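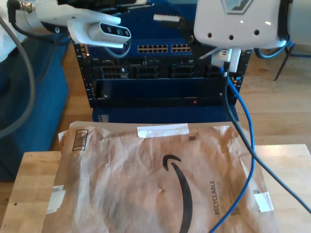

August 2026
Notebook, treaty text comparison (Tawhiri)

Picked up from where Amedeo left the draft agreement. The job is to line up the old partnership text with the proposed one, article by article, and mark what has been carried over, what has been reworded and what has gone. There are 378 provisions in the old text once the annexes are split out. I am counting each numbered paragraph as one provision, and sub-paragraphs go with their parent. Gunther wanted them split further but that makes the tables unreadable.

First run of the matching script used whole paragraphs. It was poor on the trade chapters. Nearly every paragraph there opens with "The Parties agree that" and the script took this as a sign of likeness. Stripped the standard openings (list is in openings.txt, 24 entries) and ran it again. Much better. The fisheries articles now pair up properly and the one on rules of origin no longer gets matched to the one on cultural exchange.

Still wrong after the second run:
- The consultation clause. In the old text it is one long article, in the new one it is spread over 3 places, and the script only finds the first.
- Anything on migration. The wording has been changed so much that there is nothing for it to hold on to. Will do these by hand.
- The final provisions, where the numbering in the French version is one out from the English. Check which is right before anyone quotes it.
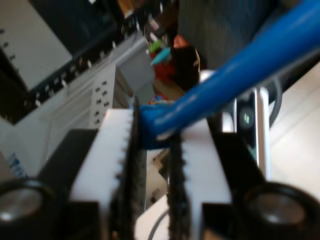 Coding scheme. Amedeo and I each coded the same 10 articles without talking to each other, then compared. We agreed on most of them. The trouble is with "shall" turning into "shall endeavour to". I had marked these as reworded, he had marked them as weakened. He is right that they should not sit in the same pile as a change of punctuation, so there is now a fourth code, W, for a duty made softer. It also needs a partner for a duty made harder, code H, though I have only met one of those so far, in the reporting article. The codes are now K (kept), R (reworded), W, H and D (dropped).

Rule for W, so that we both do the same thing: the verb must have changed, or a condition must have been added such as "where appropriate" or "subject to available resources". A change in the preamble does not count, however much it alters the tone.

I have gone back over my own sheet with the new codes. Amedeo still has to do his.

Joint institutions. Spent longer on this than planned. The old text gives the joint council power to take binding decisions. The draft keeps the sentence but adds a regional tier under it, and it is not clear to me which body settles a dispute if the regional one and the joint one disagree. Gunther thinks the dispute article covers it. I read it twice and it covers disputes between the parties, which is a different thing. Noted as an open question, not coded.

Essential elements clause: K for human rights and rule of law. The suspension procedure has a shorter notice period in the draft, so R for now, with a comment. It might deserve its own line in the report because people will ask about it.

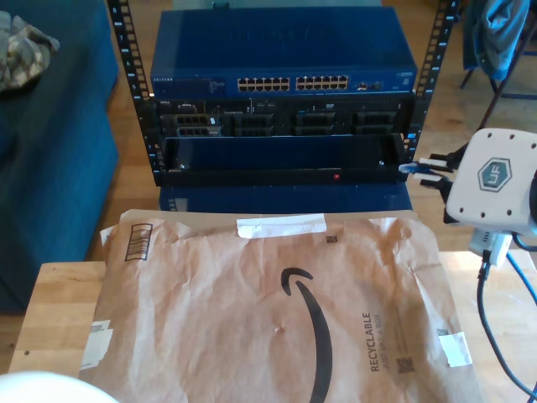

File housekeeping. The working copy is in the shared folder under "comparison", and the older one called "comparison_final" is not final and should not be used. I have made it read-only. Please put initials in the last column when changing a code, and leave the old code in the comment. Two cells in the annex on development finance had been changed with no initials and I have put them back to what they were - if they were yours, change them again and sign.

To do:
- Migration articles by hand (me)
- Amedeo to recode with W and H
- Ask Gunther for the paper he mentioned on regional tiers
- Check French numbering against the signed copy
- Decide whether the declarations at the end are in or out. I would leave them out, they are not binding, but two of them are cited in the articles themselves
- Draft table for the September meeting, trade and institutions only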